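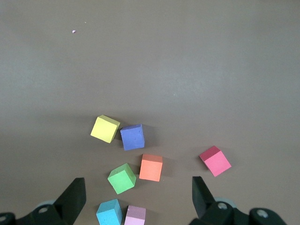

Derecho parlamentario y sistemas electorales
Tema 6. El umbral electoral y el reparto de escaños
Apuntes de clase. Versión revisada: 22 de febrero de 2024

6.1. Concepto
El umbral electoral, o barrera legal, es el porcentaje mínimo de votos válidos que una candidatura debe alcanzar para participar en el reparto de escaños. Se distingue del umbral efectivo, que depende del tamaño de la circunscripción. En una circunscripción de pocos escaños, una lista puede superar la barrera legal y quedarse igualmente sin representación.

Conviene revisar antes el tema 5 (magnitud de circunscripción), que se da por sabido.

6.2. Base de cálculo
La barrera puede aplicarse sobre los votos emitidos, sobre los votos válidos (incluidos los votos en blanco) o solo sobre los votos a candidaturas. El resultado cambia. Si los votos en blanco se cuentan como válidos, hacen falta más papeletas para llegar al mismo porcentaje. Los votos nulos quedan fuera en los dos últimos casos. 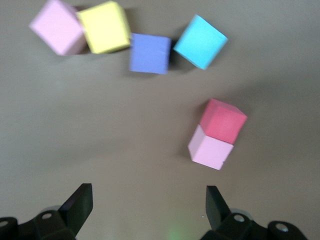

Figura 6.1. Cubos de espuma de varios colores sobre una mesa.

6.3. Caso práctico: el consejo de Revonham
Revonham elige su consejo en una circunscripción única, con una barrera del 3 % de los votos válidos. El consejo tiene 76 escaños, que se reparten por el método D'Hondt. Las coaliciones se tratan como una sola candidatura.

En el distrito vecino de Grinon la barrera se calcula solo sobre los votos a candidaturas. En el ejercicio de enero varios grupos mezclaron las dos normas. Antes de empezar cualquier operación hay que escribir qué base se utiliza.

Pasos del reparto:
1. Determinar el total de votos válidos.
2. Excluir las candidaturas que no alcancen la barrera.
3. Dividir los votos de cada candidatura restante entre 1, 2, 3, etc., hasta el número de escaños.
4. Asignar los escaños a los cocientes mayores, en orden decreciente.
5. En caso de empate, aplicar la regla prevista en la norma electoral.

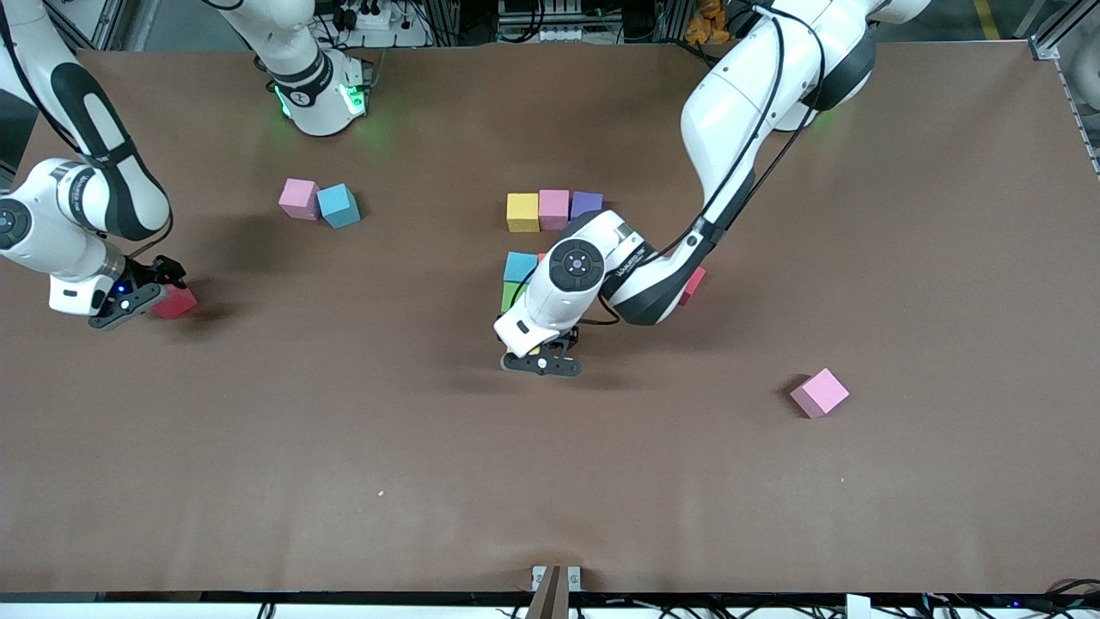 Los votos de las listas excluidas no se transfieren a ninguna otra. Se mantienen en el total del paso 1, pero no generan cocientes. Este punto suele dar lugar a errores en el examen.

6.4. Efectos sobre la oferta de partidos
Una barrera alta favorece las coaliciones previas a la elección. También puede llevar a parte del electorado a abandonar a los partidos pequeños por temor a que su voto no cuente. El primer efecto se observa en las listas presentadas; el segundo es más difícil de medir y suele requerir encuestas.

6.5. Trabajo para la próxima sesión
Leer los reglamentos electorales de Laing y Stornimton, disponibles en la carpeta del curso. Redactar una comparación de entre 200 y 500 palabras sobre la base de cálculo y el tratamiento de las coaliciones. Citar el artículo correspondiente en cada caso.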